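木製作業台の天板をオイルで仕上げ直す手順

長く使った作業台の天板は、接着剤の跡や水じみ、刃物の傷で表面が荒れてきます。天板が無垢材であれば、削ってオイルを塗り直すだけでかなり使いやすくなります。このページでは、家庭のガレージや小さな工房で一人でもできる方法をまとめます。合板や化粧板の天板は表面の層が薄く、同じやり方では下地が出てしまうので対象外です。

用意するもの

スクレーパー、サンドペーパー(80番、120番、180番、240番)、当て木またはオービタルサンダー、掃除機、綿のウエス、乾性油系のワークトップ用オイル、ゴム手袋、防じんマスク、水を張れる金属製のふた付き缶。

オイルは亜麻仁油でも桐油でもかまいません。生の亜麻仁油は乾くまでに日数がかかるため、急ぐ場合は乾燥促進剤の入ったものを選びます。

1. 天板を片付けて掃除する

万力や治具は外せるものをすべて外します。ボルト穴にたまった木くずは細いノズルで吸い出しておきます。接着剤の塊はスクレーパーを寝かせ気味に当て、木目に沿って押すと取れます。いきなりペーパーをかけると、塊のまわりだけがへこみます。

2. へこみを直す

浅い打ち傷は水を含ませた布を当て、アイロンの先を数秒ずつ押し付けると、繊維がふくらんで戻ることがあります。繊維が切れている傷には効きません。深い切り傷は無理に消さず、角を軽く落とす程度にとどめます。処理した場所はひと晩置いて完全に乾かします。

3. 研磨する

80番から始め、120番、180番と順に細かくします。傷の少ない天板なら120番からで十分です。手で研ぐときは必ず木目方向に動かします。サンダーの場合は押さえつけず、機械の重さだけでゆっくり進めます。番手を替えるたびに掃除機をかけ、前の粗い粒を残さないようにします。
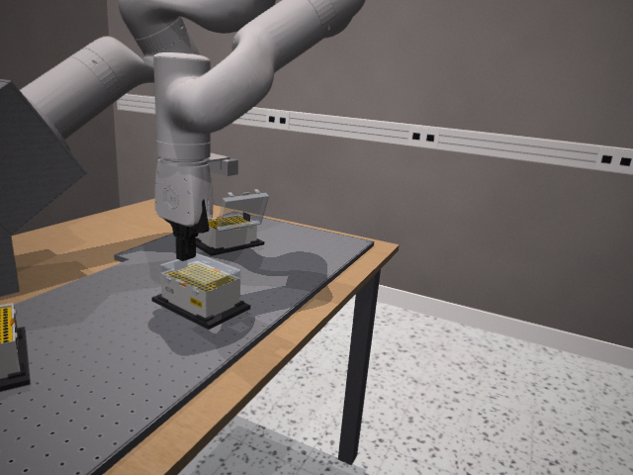 180番が終わったら、固く絞った布で全体を拭いて毛羽を立たせます。乾いてから240番でなでるように研ぐと、オイルを塗ったあとのざらつきが減ります。作業台の場合、これより細かくする必要はありません。滑りやすくなり、材料を押さえにくくなります。

4. 一回目のオイルを塗る

手袋をして、ウエスにオイルを含ませ、木目に沿って塗り広げます。木口は吸い込みが早いので、表面より多めに塗ります。15分ほど置き、吸い込んでつやが消えた部分には塗り足します。そのあと乾いたウエスで余分を完全に拭き取ります。拭き残しがあると、べたついた膜になって何日も乾きません。

5. 乾かして重ね塗りする

風通しのよい場所で24時間以上乾かします。梅雨どきや冬は倍の時間を見てください。手で触ってべたつきがなければ、240番で軽く研ぎ、粉を拭いて二回目を塗ります。二回目は吸い込みが少ないため、量は一回目の半分以下で足ります。よく濡れる場所で使うなら三回目まで塗ります。

反りが心配な天板は、裏面にも一回塗っておきます。

ウエスの処分

乾性油の染みたウエスは、丸めて置くと酸化熱で自然発火することがあります。使い終わったらすぐに水に浸し、ふた付きの金属缶に入れて、自治体の決まりに従って捨ててください。ごみ袋に入れたまま室内に置くのは危険です。

使い始めと手入れ

塗り終えてから一週間は重いものを置きっぱなしにせず、水ぶきも避けます。オイルが完全に硬化するまでには二、三週間かかります。その後の手入れは、半年に一度、汚れを落としてから薄く一回塗る程度で済みます。接着作業の前にはクッキングシートを敷いておくと、次に研磨する量が少なくなります。

うまくいかないとき

表面がべたつく場合は、同じオイルを少量つけたウエスでこすって膜をゆるめ、すぐに乾いた布で拭き取ります。黒いしみが残る場合は、鉄と木のタンニンが反応した跡かもしれません。木材用のシュウ酸系漂白剤で薄くなりますが、使用後は水でよく拭き、乾燥後に研磨からやり直します。

文:Kofi Kyei
最終更新:2020年8月16日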